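Does a town council candidate really need to be on social media?

Posted in Local Government & Elections

skodar_voter

Thinking of running for town council this fall, first time. Small town, one stoplight, you know the kind. Everybody keeps telling me I need a page and videos and a "brand" or I'm dead in the water. The guy who holds the seat now posts constantly. Him at the pancake breakfast, him with a shovel, him with somebody's dog. Gets a ton of hearts.

I hate being on camera. I've got a part time job plus kids and maybe 10 hours a week for this whole thing. Would rather knock on doors. Is that crazy in this day and age? Also do I have to report it if I pay to boost a post? The county packet I picked up in February doesn't say one word about online ads, just yard signs and mailers.

3 replies

Postach

Not crazy. I ran in Zesside two cycles ago and won by 28 votes, and I can tell you where those came from. Porches. Not my page. My page had 104 followers and half of them were relatives who live out of state and can't vote for me.

What I'd do:
Make one plain page. Name, office, what street you live on or near, three things you'd work on, how to reach you. Pin it. Post when you have somthing to say, like a meeting date or the sewer rate hearing. Skip the daily stuff.

Then doors. Weeknights 5:30 to 7:30, people are home and not in pajamas yet. Bring a card with the page address on it. Write down what each person complained about before you get to the next house or you WILL forget. Go back to the maybes.

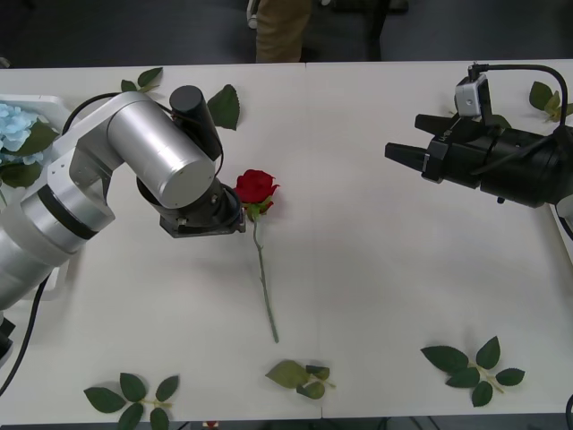

A single red rose on a white table

About the incumbent and his dog pictures. Don't copy it and don't make fun of it either. People like him for that. But likes from the pancake breakfast wear off when the road floods again and he's got no answer. Go to the council meetings and read the minutes, find out how he voted. Most folks in town have no idea. That was worth more to me than any video.

On paying to boost: where I am, yes, it counts as campaign spending same as a mailer, and it needed the "paid for by" line. I spent $17 on one and still had to list it. Yours may be different so call the clerk. Get the answer in an email if you can.

Usman_precinct

Disagree a little with above. Doors are great but younger people in my area don't open them, they look at the doorbell and go back to the couch. You need at least a couple short videos. Doesn't have to be fancy. Stand in front of the bad intersection, say what's wrong with it and what you'd do, 30 seconds, done. Do not read off a paper.

Also turn on comments but don't argue in them. I've watched two people lose their temper at 11 pm and those screenshots were all over town by breakfast. If somebody asks a real question answer once, politely, then stop.

And get a friend to answer messages for you if hours are tight. Tell them no jokes.

skodar_voter

OK thanks both. Will do the plain page and maybe one video at the intersection if I can stand it. Calling the clerk tommorow about the boost thing.

zz_townhall

just get yard signs. big ones. nobody reads the facebook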